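Shop tips, October batch
Posted 10/7/20

Quick one this week, I've got a deadline Friday and a sink full of brushes. Same deal as always, stuff that worked in my garage or in yours. If you mailed me something and it isn't in here it's in the pile. The pile is big.

Bench tops first, because that's what most of the mail was.

Ring stains. Dark ones, from a steel can left sitting on damp wood. Sanding takes forever and leaves a dip. Oxalic acid instead, sold as wood bleach at the hardware store. Mix it in warm water, plastic tub, gloves and glasses. Brush it over the whole board, not only the ring, or you get a pale spot where the dark spot was. Let it dry. Rinse a couple times. Don't sand it dry before you rinse, the dust is nasty.

Oil and grease marks. Different animal. Mineral spirits on a rag, wipe, clean rag, wipe. Then cornstarch heaped on overnight. Brush off in the morning. Might need a second go. Hang the rags flat outside to dry, don't ball them up in the trash can, linseed rags especially. I knew a guy in Miterstead who lost a shed that way.

Glue drips. Wait till they go rubbery, then lift with an old chisel or a plastic putty knife. If you missed the window, a card scraper. Or wax the bench beforehand — plain paste wax, thin coat, buff it — and the drips pop right off. I do mine at the start of every season. When I remember.

Refinishing the top. Don't bother with varnish on a work bench, it chips and then looks worse than bare. Boiled linseed oil or a mineral oil and beeswax mix. Thin coats. Wipe off everything that hasnt soaked in after fifteen minutes or it goes sticky and stays sticky.

Lawal Okonkwo wrote in on the sticky problem. He'd put on way too much and left it for the weekend. His fix was more of the same oil, rubbed in with a gray scrub pad to loosen up the gummy layer, then wiped off hard with old T-shirts. Worked for him. I tried it on a cutting board I'd messed up and it worked there too, took most of an evening.

Rotary tools. Got a bunch of questions, so all in a lump.

Speed. Everybody runs them too fast. Plastic melts, wood burns, the little bits go dull. For plastic start at the bottom of the dial and creep up. Sanding drums on pine, medium. If it smells, slow down.

Pressure. Hardly any. Let it spin. If you hear the motor drop you're leaning on it.

Collets. Bits slipping means wrong size collet or a dirty one. Take it out, old toothbrush, tiny bit of light oil, wipe it dry. Snug is enough, you don't have to crank on the nut. 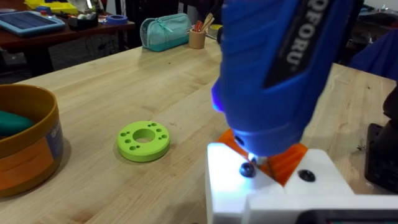
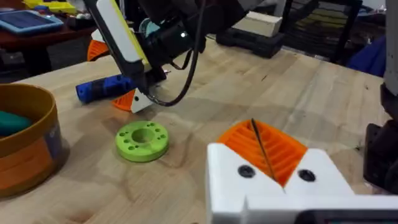
Blue rotary tool in the first one, green printed ring on the bench in the second.

Chatter when you're drilling small holes. Mark the spot with an awl so the bit has somewhere to sit. Back it with scrap. Pull out often to clear the chips.

Cleaning up rough edges on plastic parts, do most of it by hand. A deburring blade or just a hobby knife held square to the edge and dragged. Then fine paper, wet, with a drop of dish soap. Power tool only for the inside of a hole you can't get to otherwise, and light, see above. If the plastic goes white where you sanded, wave a hair dryer over it. Quick passes, don't park it.

Paper grits. I get asked what to keep around if you only want a few. 80, 120, 220 for wood. 400 wet/dry for plastic and between coats. After that 2000 for polishing if you do that kind of thing, most folks don't and the pack sits in the drawer till it curls. Store sheets flat under something heavy. Mine are under a phone book, yes I still have one.

Cut sheets into 4 with a hacksaw blade screwed down along the edge of a board, teeth out. Fold, tear up against the blade. Beats ruining your scissors.

Small parts. Muffin tin. Every time. The magnetic dishes are nice till you drop in brass screws and they just roll around. Egg cartons work if you never move them.

Labels on jars. Masking tape and a pencil. Marker fades on the sunny shelf, pencil doesn't. If you want it to last put clear packing tape over the top.

Squeaky drawers. Candle stub along the runners. Bar soap in a pinch but soap pulls in moisture and gets gummy by summer. Drawer that sticks only in wet weather, leave it alone until it dries out and then plane it. Plane it in August and it'll rattle in January, ask me how I know.

Paint cans. Nail holes in the rim groove, so the paint drips back in and doesn't ooze out when you hammer the lid on. Plastic wrap over the opening before the lid. Write the room and the color on the side, not on the lid, lids get swapped. Old Prernar cans have that shallow groove that clogs, run a wet rag around it before you close up.

Brushes. Latex, warm water and dish soap, comb the bristles with a fork. Lunch break, don't wash at all. Wrap the brush tight in foil or a bread bag, put it in the fridge. Fine overnight too. Hard old brush, hot white vinegar for half an hour and then the fork. Bring it up to a simmer in a pan you don't cook in.

Vinyl gloves last longer if you dust your hands with cornstarch first. Same box of cornstarch as the grease stains, get the big one.

Couple from the kitchen, people complain when I leave it out.

Cutting board that slides — damp paper towel under it. Board that smells of onion, half a lemon and coarse salt, scrub, rinse, stand it on edge to dry. On edge, not flat. Flat is how they warp.

Burnt pan. Water, two big spoons of baking soda, simmer around 10 minutes, let it cool, wooden spoon. Not on aluminum, it'll turn gray on you.

Sticky label goo on jars, cooking oil and baking soda mashed into a paste. Smear on, go do something else, rub it off. Wash twice or your jam tastes like salad.

Stuck jar lid. Rubber band around the rim for grip. If that doesn't do it, hot water over the lid, and dry it good before you twist.

Correction from last time. I said you could put the Ezeani scraper blades in backwards to get a second edge. You can on the wide one. On the narrow one the bevel is only on one side and it'll gouge. Two people wrote in. Sorry about your windowsill.

Also the hardware place on Vadadero is closed Sundays now, I drove over there for nothing.

Next time caulk, and what to do about a garage door that freezes to the floor. If you've got a good one for the door send it soon, I want to try it before it gets cold. Keep them short please, I read them on my phone.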